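**Cajas, sobres y otras promesas de orden**

En enero llegó a mi buzón, por tercera vez, la propuesta de que todo lo que se come en porciones sueltas debería guardarse de pie, en su caja, como fichas de archivo. La firma Kirstin Munro, que lleva la despensa común de Gourlay y tiene más fe que yo en el cartón. Le prometí probarlo en casa y contarlo en este boletín. Cumplo.

Vaya por delante que desconfío de los sistemas. He visto pasar los botes de cristal, las cestas con cuerda, las etiquetas de pizarra (se borran con el codo) y aquella bandeja giratoria Flarnorent que compramos entre unos cuantos y que hoy sirve para sujetar la puerta del patio. Cada uno venía con su entusiasta y su fotografía de antes y después. De las fotografías de seis meses después todavía espero la primera.

El método de Kirstin, al menos, no cuesta dinero. Se coge una caja de cartón corriente, se dejan abiertas las solapas y se meten los paquetes en vertical, hombro con hombro, hasta que no cabe ninguno más. Según ella, así se ve de un vistazo lo que queda y se saca uno sin tirar los demás. Lo primero me lo creo a medias: si todos los envoltorios son del mismo azul, lo que se ve de un vistazo es azul. Lo segundo depende de lo apretada que esté la fila, y la gente, cuando le dicen que llene una caja, la llena. 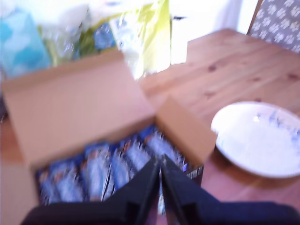 ### Lo que pasó en mi cocina

Empecé con 30 paquetes de galletas Java, que es lo que había, y una caja rescatada del contenedor. Con la fila bien prieta no hubo manera de sacar el primero sin pellizcarlo por el borde y tirar, y del tirón se abrió. Quité 2 y la cosa mejoró: los demás seguían derechos y ya cabían los dedos. Al cuarto día, con media caja vacía, se habían tumbado todos hacia el mismo lado y aquello volvía a ser un cajón de toda la vida.

Kirstin contesta a esto que hay que poner un tope, un trozo de cartón doblado que se va corriendo a medida que baja el contenido. Lo puse. Funciona mientras alguien se acuerda de correrlo. En mi casa esa persona soy yo, y la semana que estuve fuera el tope apareció encima de la nevera con una lista de la compra escrita por detrás.

Hnat Vakulenko, que hizo la misma prueba con sobres de sopa, está bastante más contento. Dice que en su estante alto la caja entera se baja como un cajón y que antes tenía que subirse a una silla. Le doy la razón en eso, y solo en eso: la ventaja es de la caja, da igual cómo estén puestos los sobres.

### Las solapas

Aquí hay dos bandos y no pienso reconciliarlos. Ulla Leinonen las corta al ras el primer día, con un cúter, y guarda los recortes para hacer de separadores. Morven Skinner las deja, para poder cerrar la caja cuando hay que moverla. Yo las dejé y me arrepentí – la grande se queda levantada y tapa lo que hay detrás, justo donde uno quiere mirar. Doblarla hacia fuera dura lo que dura el pliegue. Si la caja no va a viajar, cúter.

### La cifra

En la propuesta se dice que la despensa de Gourlay ahorraría unos 200 euros al año en productos caducados. He preguntado de dónde sale y sale de multiplicar un mes malo. Comfort Akpalu, que apunta lo que se tira, me pasó sus notas: casi todo es fruta y pan. Ninguna de las dos cosas se guarda de pie en una caja, que yo sepa.

### Entonces, ¿qué?

Para galletas, infusiones y sobres me parece aceptable, con la fila algo suelta y la fecha más cercana delante. Para comprar 5 cajas organizadoras Kistum con ventanita, como sugiere el último párrafo de la propuesta, mi voto es que no. El cartón ya lo tenemos.

Quien quiera llevarme la contraria puede mandar su texto para el próximo número. Se agradece que venga con los paquetes contados al principio y al final del mes.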